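논리학에서 말하는 '모든'과 '어떤'

문장 가운데에는 참과 거짓을 가릴 수 있는 것이 있다. 이런 문장을 명제라고 한다. "7은 홀수이다"는 참인 명제이고, "5는 짝수이다"는 거짓인 명제이다. "창문을 닫아라"는 명령이므로 명제가 아니다.

명제 앞에는 '모든'이나 '어떤'이 붙을 때가 있다. 두 낱말은 이야기하는 범위를 정한다. 논리학에서는 이런 낱말을 양화사라고 부른다.

오데라(Odera)라는 섬에 새가 50마리 산다고 하자. 그중 40마리는 깃털이 파랗고 나머지는 희다. 이때 "오데라의 모든 새는 파랗다"는 거짓이다. "오데라의 어떤 새는 파랗다"는 참이다. 논리학에서 '어떤'은 '적어도 하나는'이라는 뜻이다. 파란 새가 한 마리뿐이어도 이 명제는 참이 된다.

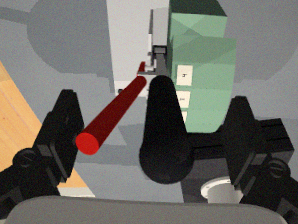 글 베니네(Benine)

'모든'이 들어간 명제가 거짓임을 보이려면 맞지 않는 경우를 하나만 찾으면 된다. 이것을 반례라고 한다. "한 자리 홀수는 모두 소수이다"의 반례는 9이다. 9는 3으로 나누어떨어진다. 1도 소수가 아니므로 반례가 된다.

반대로 맞는 경우는 많이 모아도 증명이 되지 않을 수 있다. 상자에 구슬이 1,000개 있고 그중 77개를 꺼냈더니 모두 빨간색이었다고 하자. 남은 구슬의 색은 아직 모른다. "상자 안의 모든 구슬은 빨갛다"가 참인지는 나머지를 다 확인해야 알 수 있다.

'모든'이 든 명제를 부정할 때는 주의해야 한다. "모든 새는 파랗다"의 부정은 "모든 새는 파랗지 않다"가 아니다. 올바른 부정은 "어떤 새는 파랗지 않다"이다. 앞의 오데라 섬에서는 흰 새가 있으므로 이 부정이 참이다.

'어떤'이 든 명제의 부정에는 '모든'이 나온다. "어떤 새는 초록색이다"를 부정하면 "모든 새는 초록색이 아니다"가 된다.

스스로 해 보기
"모든 삼각형은 변이 세 개이다"를 부정하는 문장을 써 보자. 그 문장이 참인지 거짓인지도 판단해 보자.

낱말 풀이
명제: 참과 거짓을 가릴 수 있는 문장
양화사: '모든', '어떤'처럼 범위를 나타내는 말
반례: 명제가 거짓임을 보여 주는 예

2021-03-20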